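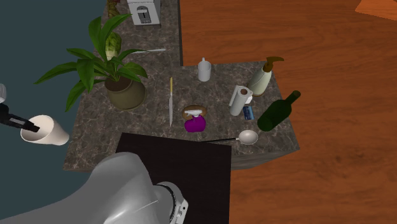
Nereo Kitchen Task Planner

Nereo is a planning and simulation package for single-arm work on cluttered household surfaces. It takes a scene file, a robot model and a list of tasks, and returns arm trajectories that can be replayed, scored and exported.

Cluttered Counter Scene Set

The scene set supplied with Nereo places everyday kitchen goods on an L-shaped marble countertop: knives, a spoon, a mug, a spray bottle, a paper towel roll, a wine bottle lying on its side and a broad-leaved potted plant. Leaves and tall items hide parts of the counter from an overhead view, and the planner treats hidden space as occupied until a second view clears it.

What Is Included

Planner core with collision checking for arm, wrist and gripper
Grasp module for cups and other open vessels, upright or tilted
Scene editor with 60 object models
40 prepared tasks, each with a scoring script
Command-line tools for batch runs and log export

Licensing

Each license covers two workstations. Academic licenses are issued to departments and are renewed every April. Scene files made in the editor remain the property of the licensee – no return of data to Biltgate is required.

Support

Installation support is provided by Biltgate. Questions on the planner interface should be addressed to Gorazd Angelovski, Software Engineering. Requests for additional scenes or robot models should be addressed to Noel Tolentino, Simulation Content.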